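Search this site
Search
Go

Teaching by Hand: A Gallery From Our Laundry Sessions

Saturday, October 19, 2024
By the Drena demo desk

I get asked a lot what I do all day, and "I fold things so a robot can learn to fold things" never quite lands at family dinners. So I've put together a small gallery page with pictures from our cloth sessions and a lot of chatter around them (sorry, I type the way I talk!).

Quick background for anyone new to the Drena pages. We started the cloth project in August, and the idea is pretty simple to say out loud: show the job with human hands, record it, and let the learning people turn those recordings into something an arm can try. We have two main ways of doing the showing. One is a hand-held gripper, where you squeeze a handle and the fingers close, and the camera rides along on the tool and gets the close-up view. The other is gloves, where you work with your own ten fingers and the sensors keep track of where everything goes. We also have a remote-control setup, which we call Vullonico after the software it runs on, and I'll get to that further down.

I came to this from the clothing side and not from the computer side. I worked in a shop for years and I can fold a T-shirt in my sleep, which you'd think would be a big advantage. It was the opposite for the first couple of weeks! I was much too fast, I did little flicks and shakes without noticing, and I let my thumbs do all sorts of secret work. A gripper doesn't have thumbs. The first thing I had to learn was how to be a slower, clumsier, more obvious version of myself.

Bedding is where I spent a big part of the early sessions, and I still have mixed feelings about it. It's heavy, it swallows its own corners, and a print that looks lovely in the store can make it surprisingly hard to find an edge when you're looking through a tool camera. I do love this floral one, though.

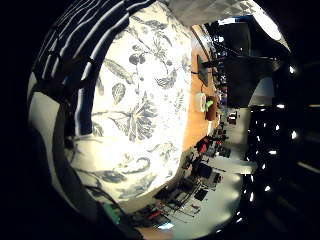

The floral bedding, seen from the hand-held gripper. Leaves, berries and one big open flower near the middle.

The wide lens takes some getting used to. Everything bends, so a straight table turns into a banana and the ceiling lights go off in a curve, and when I first watched my own recordings back I felt a bit seasick. The wide view is useful to us, because the tool sees what's going on off to the side and not only the bit of cloth right in front of the fingers. After a while your brain just fixes it for you.

What the hand-held tool taught me is patience with a pinch. With your hand you can grab any old bunch of fabric and sort it out later. With the gripper, if you take a bad pinch you're stuck with it, and you either let go and start over or you carry on and end up with something that looks like a cabbage. We keep the let-go-and-start-over ones, by the way. I used to apologize for them and ask if we could delete them, and I was told very kindly to please stop apologizing and keep going.

A normal block for me is 20 folds and then a break with something to drink. I tried doing longer blocks at first and my folds got lazy in a way I couldn't feel but could definitely see afterward. The big target for the fall is 1000 finished demonstrations across all the garments, and there's a sheet on the wall where we mark them off, and yes, I get a silly amount of joy out of marking them off.

Then there are the gloves, which are my favorite. You lose a bit of touch through them, and you have to mind the cables, but you get both hands back and you can work the way a person works. The cubes on top carry square patterns so the cameras can find each hand. My one tip is to roll up your sleeves before you put the gloves on. I forget every single time and then stand there with my arms out like a scarecrow, asking somebody to push them up for me.

Dark clothes with thin stripes have turned out to be nice to work with. The stripes tell you straight away if you're crooked. Plain black things are a pain, you can't see a wrinkle until you've already folded it in!
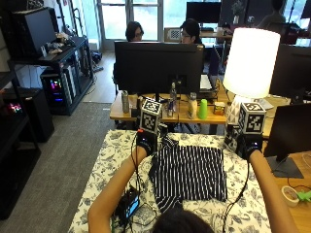
Do you have to do the fold exactly the same way every time?
Please don't! We agree on the order of the steps beforehand, and past that we want some natural variety, so I start from different spots and different levels of mess. If every demonstration were a perfect copy, the robot would only know what to do when life was perfect too.

As for remote control, I promised I'd mention it. With Vullonico you hold a pair of controllers and the arms move with you, a tiny bit behind, and you have to fight the urge to hurry them along. It's the slowest of the 3 methods by a long way. A towel that takes me a few seconds by hand can eat up a whole song on the radio. The upside is that the recording comes from the robot's own arms, so there's nothing to translate afterward. I'm getting better at it, but sleeves still beat me.

Next up for us is socks, which I've been putting off, and after that a batch of kids' clothes in very small sizes. I'll add more pictures here when we get going on those.

Recent on this site
Two Grippers, One Towel: Notes From the Groveck Bench
What We Keep in the Cloth Bin
First Tries With Vullonico
Tokgöz Open Lab Afternoon: How to Sign Up
Glove Fitting for Small Hands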